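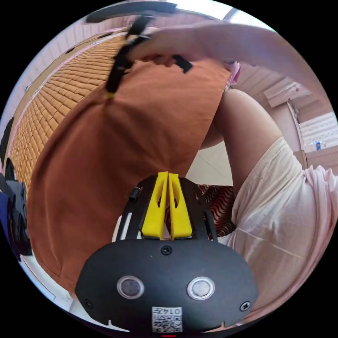
## 5. Laundry on the Bed

Laundry has been about to be automated for as long as any of the authors has owned socks. The reader will have seen the videos: a robot, a spotless table, one T-shirt laid flat by someone who left before filming began. We have made such a video ourselves and are not proud of it. The question in this section is narrower. Given demonstrations recorded in ordinary bedrooms with hand-held grippers, how much of the chore does a policy pick up, and which parts does it politely decline to learn?

### 5.1 Setting

The Dirville homes were chosen because people there already did the job, and did it where it suited them. Our protocol, drafted by Fahy and Madigan in an office with a very large desk, specified a waist-high flat surface with clear space on all sides. In practice people sorted and folded on the bed. We amended the protocol.

A bed is a poor workbench by any industrial standard. It is low, it is up against a wall, and the far side can be reached only by leaning over or climbing on. Where the bed is covered by a bamboo sleeping mat the surface is at least firm, but its grid of small tiles gives the depth estimator a great deal to think about, and the glossy ones throw highlights that move with the viewer. The bed also serves as seat, shelf and input queue all at once. Finished and unfinished clothes share it, and the boundary between the two is known to the household and to no one else.

Figure 2 is typical of the working conditions. Two hand-held grippers with yellow fingers are at the bed, one of them taking up much of the foreground; a person in a rust-brown shirt leans over the mat; and the stack, with a navy garment folded into a rough rectangle and a mustard one tucked in beside it, sits toward the far corner. A black garment lies crumpled farther along. We asked our annotators whether that garment belonged to the finished set, and got 2 answers from 2 annotators.
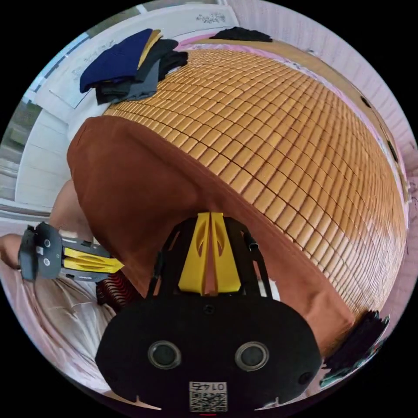
Disagreements of this kind turned out to matter more than anything in the control stack. A policy trained on state labels inherits whatever the labelers believed about the state, and the labelers believed different things. Hegarty's proposal, which we adopted, was to stop labeling garments as "done" and to label only what was handled next. This removed a philosophical problem from the dataset and moved it to the evaluation, where it remains.

### 5.2 Data and Training

After filtering we kept 1046 demonstrations. A demonstration begins when the fingers first close on cloth and ends when the garment is released for the last time. It may include a second attempt, a change of mind, or a long pause in which the demonstrator plainly considers whether this is a good use of an afternoon. We left the pauses in for the first training run. The resulting policy paused beautifully. For the second run we trimmed them.

The policy receives the wide-angle view from the gripper together with finger opening and estimated motion. It does not receive a view of the room. We considered adding one, and Conneely built a mount for it, but the households were happier without it and the grippers see a good deal of the room as it is. Much of what they see is shirt. A person working over a bed is close to their own hands, and torsos, thighs and sleeves fill a share of the image that no tabletop dataset had prepared us for. When the policy was moved to the Goodwin arm, which has no torso, it behaved for a while as though something were missing.

Masking the demonstrator's body helped with reaching and did nothing for grasping. We report both results in Table 4, and would draw the reader's attention to the first.

### 5.3 Results

We ran 28 trials on the arm, each starting from an unsorted pile on a mat-covered bed. Picking the top garment off a pile is the part that works. The soft fingers are forgiving, cloth bunches into them willingly, and the policy has learned to come in low along the mat, as the demonstrators did. Moving the garment to an open patch of bed also works, provided there is an open patch of bed.

Folding is another matter. The arm produces something we agreed to call a reduction: the garment ends up smaller in outline than it began. People in our demonstrations also produced rough rectangles, and were satisfied with them, so we had expected the standard to be within reach. It was not, mainly for want of a second hand. In the demonstrations one hand often pins while the other drags, and a single arm can only drag. Towed around a bed, a T-shirt acquires new folds, though seldom the requested ones.

Dark garments did worst. Stacked together, black and charcoal layers were treated as one item, and the policy would lift the lot with every sign of confidence. Ó Conaill has pointed out that he does the same when putting laundry away, and that we might reconsider whether it is a failure. We have scored it as one.

Against the Konance baseline, which was trained on tabletop data only, our policy made contact with the intended garment more often and finished later. The baseline is quick. It reaches for the place where the table would be, and on a bed this brings matters to an early close. Section 6 repeats the comparison with towels, which are rectangular to begin with and flatter everyone involved.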